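地方史料研读　第六讲讲义
港口登记簿的读法：以布里姆斯特德（Brimstead）为例

一、本讲范围

上一讲讲了教区簿册，本讲转到港口。一个小港在十九世纪会留下几种连续的文字记录：进出港登记簿、引水员日记、码头费收据存根、船具行的赊账簿，以及港务所与上级机关之间的往来信件。这几种材料记的常常是同一批船、同一批人，但目的不同，写的人不同，漏掉的东西也不同。本讲用布里姆斯特德港的材料做练习，重点在登记簿和赊账簿，信件留到下一讲。

布里姆斯特德是个河口港，低潮时大船进不来，只能停在沙洲外面，用驳船转运。上游的比斯特洛（Bistlow）没有自己的港务所，那里的船货也登记在布里姆斯特德名下。读材料时这一点要一直记着：登记簿上写的“本港”，有时包括比斯特洛，有时不包括，要看经手的书记是谁。

课前应读完发下来的影印件，共13页，其中登记簿九页，赊账簿四页。影印件的页码是我加的，写在右下角的铅笔数字才是原簿页码，引用时用原簿页码。

二、登记簿的版式

港口登记簿多数是印好栏目的大开本，左右两页合为一行。布里姆斯特德的这一册，左页从外到内依次是日期、船名、船籍港、船长姓氏、吨位；右页是出发地、货物、吃水、泊位、费用和备注。栏目是印刷厂按上级机关的格式印的，各港通用，所以有些栏目对这个港没有意义。泊位一栏就是一例：布里姆斯特德只有一段木栈桥，早期的书记干脆让这一栏空着，后来的一位书记拿它来记驳船的船号。如果不看前后页，很容易把驳船号当成泊位号，进而推断这个港有很多泊位。以前有一本地方志就犯过这个错误。

吨位一栏要注意换算标准。十九世纪中叶以前和以后，丈量船舶吨位的办法不一样，同一条船前后的登记吨位可能相差不少，船本身并没有改造过。书记抄的是船舶证书上的数字，证书没换，数字就不变。因此同一年里可以看到新旧两种标准并存。比较船只大小时，先确认两条船用的是同一种标准，不能确认就不要比较。

货物一栏写得最随意。“杂货”两个字可以是任何东西。“压舱”指没有载货，只装了石块或沙子保持稳定，但也有书记把只载少量货物的船写成压舱，这样可以少收一档费用。影印件第四页有几处“压舱”后面又用另一种墨水添了“及煤少许”，添的人是谁、什么时候添的，目前没有定论，引用时应注明是后添。

备注栏通常是空的。凡是写了字的，都值得停下来看。备注的内容包括检疫、争执、损坏、拖欠费用、船员逃离，以及天气。天气只在影响进出港时才记，所以不能拿备注栏来统计天气。备注栏里没有记大风，只能说明那天没有船因为大风误了登记。

三、书记的笔迹和习惯

一册登记簿往往由几个人先后写成。判断换人的位置，是读登记簿的第一步，应当在抄录任何内容之前做完。可以看以下几处：数字7中间有没有横画，船名用不用引号，月份写全称还是缩写，同上符号的形状，以及每页底部有没有小计。单凭一处不足以判断，通常要有两三处同时变化。

布里姆斯特德这一册至少有三种笔迹。为了方便，讲义里称甲、乙、丙。甲的字大而倾斜，船名一律加引号，不做小计。乙的字小，排得很密，每页底部都有小计，但小计常常加错，错误不大，也看不出偏向哪一边。丙只写了很短一段，夹在乙的中间，可能是乙生病或离港时的替班，也可能是学徒。丙的拼写和甲乙都不同，外国船名尤其混乱，同一条船在丙的笔下出现过三种拼法。

甲和乙对“本港”的理解不同。甲把比斯特洛的船货单独注明，写在出发地一栏，用一个小写的b表示。乙不做这种区分。如果把甲、乙两段直接连起来画曲线，会看到布里姆斯特德的货量在换人的那一年忽然上升，好像贸易兴旺了。这个上升有多少出于记录习惯的变化，现在还算不清楚，但至少不能全部归到贸易上。

作业里常见的一个问题，是把笔迹的变化当成附带的版本学知识，写在开头一段，后面分析时就忘了。请在你们自己的表格里专门设一栏，记每一条出自哪种笔迹，统计时先分开算，再考虑能不能合并。
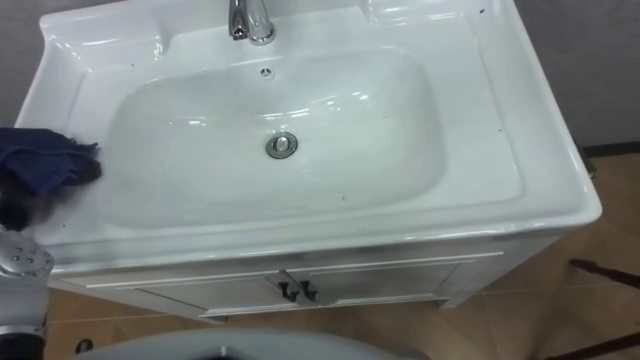 四、船名与船的辨认

同名船很多。十九世纪沿海贸易里，常见的女性名字、花名、圣徒名，每一个都可能对应几十条船。登记簿里前后出现的同名船未必是同一条。辨认一条船，至少要船名、船籍港、吨位三项相符，船长姓氏可以作为辅助，但船长会换，不能作为主要根据。

以“斯托玛”号（Stoma）为例。这个名字少见，看上去不容易混淆，实际上登记簿里有两条。一条是双桅船，甲的笔迹里多次出现，装石灰石和砖。另一条是单桅的近海小船，只出现在乙的部分，装的是腌鱼和绳索。两条船的船籍港都写作布里姆斯特德，乙又不记桅数，只能靠吨位来分。双桅的“斯托玛”号登记吨位是150，小船的吨位不到它的三分之一。凡是吨位栏被水渍盖住的地方，就没有办法判断是哪一条，抄录时写“斯托玛号（未能确认）”，不要猜。

有些研究者见到双桅“斯托玛”号最后一次出现在登记簿里，就写它在那次航行中失踪。没有证据支持这个说法。一条船不再出现，可能是沉没，可能是卖到别处改了名，也可能只是换了航线，不再来这个港。登记簿记的是来过的船，一条船不来，它就沉默。要确认船的下落，得查船舶注册的注销记录，本课不涉及，感兴趣的可以在选修的海事史专题里做。

船名的翻译也说一下。讲义里第一次出现时附原文，以后用译名。你们写作业时，表格里一律用原文，按原簿的拼法照抄，包括拼错的地方，在旁边另设一栏写规范拼法。不要在抄录时顺手改正。丙写的那三种拼法如果都被改成一样的，后来的人就再也看不出有丙这个人了。

五、赊账簿

船具行的赊账簿是另一类材料。布里姆斯特德留下来的一套出自伊科诺穆（Economou）船具行，这家铺子开在栈桥头，卖绳索、帆布、焦油、灯油、饼干和零碎五金，也替船长垫付码头费。垫付码头费这一项对我们最有用，同一笔费用会在登记簿和赊账簿里各出现一次，可以互相核对。

赊账簿按户头排，不按日期排。每个户头占一两页，写满了就转到后面的空页，并在页底注明转到第几页。影印件里的四页属于同一个户头，原簿页码并不相连，这是正常的，不是缺页。读的时候先把户头的页码链条理清楚，再看内容。

户头的名字有时是船名，有时是船长姓氏，有时两者都写。船长换了，户头不一定换；船卖了，户头有时跟着人走，有时跟着船走。铺子关心的是谁来付钱，户头的名字反映的是债务关系。把户头当作船的航行记录来用，一定要拿登记簿对过。

赊账簿的日期是记账的日期，往往比登记簿上的进港日期晚一两天，碰上周末会更晚。同一条船星期六进港，船长下一周才到铺子里结账，这样的情形在四页里就有好几处。日期对不上时不要急着认为是两次航行，先看中间有没有可能完成一次往返。

价格方面，赊账簿里的价格是赊账价，比现钱价高，高多少因人而异。老主顾和外来船长买同样的绳索，单价可以不同。不要把这些价格直接拿来做物价序列。可以用它们来比较铺子对不同客户的态度，这本身是一个很好的作业题目，以前有同学做过，做得不错。

六、两种材料的核对

核对的步骤如下，请按顺序做。

第一步，从赊账簿的户头里挑出所有垫付码头费的条目，抄成一张表，列出记账日期、金额、户头名和原簿页码。

第二步，在登记簿里找金额相同、日期稍早的条目。先不看船名。这样做比较慢，但可以避免因为期待某个名字而把模糊的字认成那个名字。

第三步，把两边的条目配对，再看船名和船长姓氏是否相符。相符的归为一组，不相符的归为另一组，两边各有剩余的另外列出。

第四步，逐条查看不相符的一组。不相符的原因可能是户头跟人不跟船，可能是书记写错，也可能是金额碰巧相同。每一条都要写出你的判断和理由，没有把握的就写没有把握。

第五步，查看剩余的条目。赊账簿里有而登记簿里没有的垫付，最值得注意。可能是登记簿漏记，也可能是这笔费用交给了别的港。伊科诺穆船具行也替去比斯特洛的船办事，乙又不区分两处，所以会有一部分条目归属不明。

做完以后，统计一下各组的数目。教研室早先做过一次完整的核对，从赊账簿里找出垫付条目295条，其中有50条在登记簿里找不到对应。你们只用四页影印件，数目会小得多，比例也不必和这个一致。如果差得很远，先检查第二步的金额有没有抄错，旧式货币的三个单位最容易串行。

金额的写法再提醒一次。两边都用镑、先令、便士，登记簿分三栏写，赊账簿用斜线隔开，便士以下的零头写成分数。铺子有时把零头抹掉，港务所不抹。因此金额相差不到一便士的可以视为相同，但要在备注里注明。
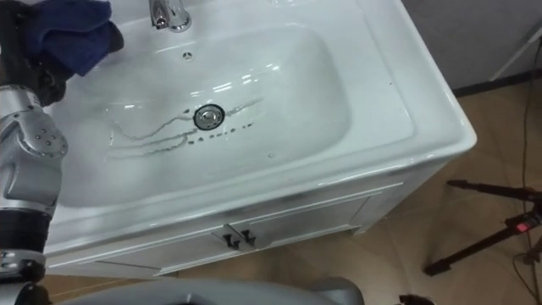 图2　白色洗手台盆与深蓝色布

七、沉默与缺漏

每一种材料都有它不记的东西。登记簿不记渔船，渔船不交码头费。登记簿也不记夜里靠岸又在天亮前离开的小船，原因不用多说。登记簿不记船上除船长以外的人，偶尔在备注栏里出现一个水手的名字，多半是因为他惹了麻烦。如果只根据备注栏写布里姆斯特德的水手，写出来的会是一群醉汉和逃兵。

女性在登记簿里几乎不出现，在赊账簿里却常见。船长出海期间，来铺子里付账的往往是他的妻子或母亲，铺子记作“由某太太付”。有几个户头在船长去世后由遗孀接着用，继续买绳索和帆布，可见船还在她名下经营。这类条目零散，要通读才能收齐，但通读一遍的收获会比检索大得多。

装卸工人的情况两种材料都不大记。他们的工钱由货主付，账在货主那里，货主的账簿大多没有留下来。能用的线索是登记簿里船只停留的天数和货物的种类，可以间接看出哪些月份码头上忙，哪些月份没有活干。二月的条目最少，有时整个月只有一页的几行。那时候码头上的人靠什么过日子，要到教区的济贫记录里去找，请和上一讲的材料对照。

还有一种缺漏出自保存。登记簿在港务所撤销以后放在一间临河的仓房里，靠墙的几册受潮，页边粘连。修复时揭开了大部分，有几页揭不开，目录上仍然算作一册完整的簿子。查目录时看到“完整”二字，指的是册数和封面，未必指每一页都能读。去看原件之前，先问清楚哪几页不能翻。

八、抄录规则

以下规则适用于本课所有作业。

照抄原文，保留拼写、大小写和标点。原文缩写不展开，需要展开时写在方括号里。

看不清的字用问号代替，一个字母一个问号；整个词看不清，写“［一词不清］”。不要用省略号，省略号留给你自己有意略去的部分。

原文划去的字照样抄下来，外面加尖括号，并注明能否看出划去的先后。

后添的字用花括号，注明墨水颜色是否不同。影印件是黑白的，看不出颜色，这一项只在看过原件以后填写，没有看过就留空。

小计和总计照抄，即使加错了也照抄，另在旁边写上你算出来的数。

每一条抄录都带上原簿名称、页码和行数。行数从栏目标题下面第一行算起，空行也算。

九、课堂讨论题目

请在下列题目中准备两个，上课时会点到，不用交书面稿。

甲、乙两种笔迹对比斯特洛的处理不同，如果一定要做一条贯通的货量曲线，你会怎样处理，图的说明文字怎样写？

影印件第四页“及煤少许”几个字，假设是港务所内部稽查时所添，应当能在别的材料里找到什么痕迹？假设是书记本人事后所添，又应当找到什么？

赊账簿里某户头连续买了帆布、焦油和大量铁钉，登记簿里同一条船随后有较长时间没有出现。能说这条船在大修吗？还需要什么材料？

“斯托玛号（未能确认）”这类条目，统计时放进去、去掉、按比例分配，三种做法各会带来什么后果？

十、作业

按第六节的步骤，用影印件完成一次核对，交一张总表和一篇短文。总表的栏目自定，但必须有笔迹、原簿页码、原文船名和规范船名四栏。短文写你在第四步和第五步里遇到的一两个具体难题，以及你怎样处理。不必写港口的历史背景，也不必介绍什么是登记簿。

可以两人合作抄录，短文各写各的。合作抄录的，请在总表里注明哪几行由谁抄，最好互相校对一遍，把校对中发现的错误也列出来，列出错误不扣分。

影印件不要在上面写字，需要做记号的请自己再复印一份。赊账簿第二页复印得比较淡，资料室有一份扫描件，可以到那里放大了看。

下一讲读港务所的往来信件，请先看信件目录，留意其中提到栈桥维修的几封，和本讲登记簿里泊位一栏改作他用的时间对一对。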